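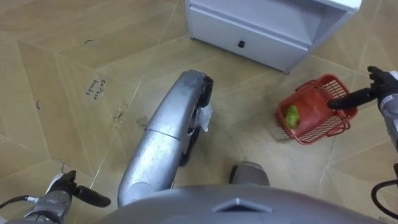 Low storage, clear floors: a talk with Genalyn Talavera

Last updated: December

Genalyn Talavera keeps a lot of her household near the ground. She lives in Wotthorpe with her mother, Marites Villanueva, who is short and does not like step stools. When the two of them moved in together, most of what they used every day was on shelves over the counter.

"My mother would wait for me to get home to reach things," Talavera said. "She waited all day for a colander once. So I brought everything down."

She started with drawers. A small white cabinet with a single drawer and a dark round knob now stands right on the floor. She likes that it has only one drawer.

"If you have four, you open four," she said. "With one you know where you're going. The knob matters too. My mother has arthritis, and she can get her fingers around a round knob. The flat pulls we had before were hard on her."

The drawer holds dish towels, string, the good scissors and a pad for the shopping list. Anything that has not been used in a month goes back upstairs. Talavera does this check herself, usually before breakfast.

Baskets do most of the other work. She buys plastic ones with open grid sides and keeps the red for food.

"You can see what's in it from across the room, more or less," she said. "And air gets in. I used to keep peppers in a bag and forget them. A basket I can rinse in the tub."

The red basket gets set down next to the cabinet while she sorts, and then it goes on the counter. She does not leave food on the floor overnight. Her brother-in-law, Ronaldo Macapagal, left a basket of onions there when he was visiting and kicked it over on the way to the bathroom.

The floor itself is beige tile made to look like wood, with large planks laid on an angle and lighter seams between them. Talavera did not choose it, but she has come to like it.

"Real wood, I'd worry about every drip," she said. "With tile I wipe it and I'm done. The seams are the part that takes work. I do those with an old toothbrush, 12 planks at a time, and then my knees have had enough."

The color has one drawback. A dark crumb shows up right away, but a bit of white tissue can sit there for a while before anyone picks it up. Her mother carries tissues in her sleeve and drops them — "all day long," Talavera said — so there is a quick pass with the broom after lunch and another after dinner.

Asked what she spent, Talavera said the cabinet was $35 secondhand, from a neighbor, Jomar Javier. He had quoted $115 for a taller one with doors. She turned it down.

"Doors swing out, and then you're backing up to get around them," she said. "A drawer comes straight at you and goes straight back."

She still has one high shelf, over the refrigerator. It holds a roasting pan and a box of candles, and Villanueva has asked for the candles to come down next.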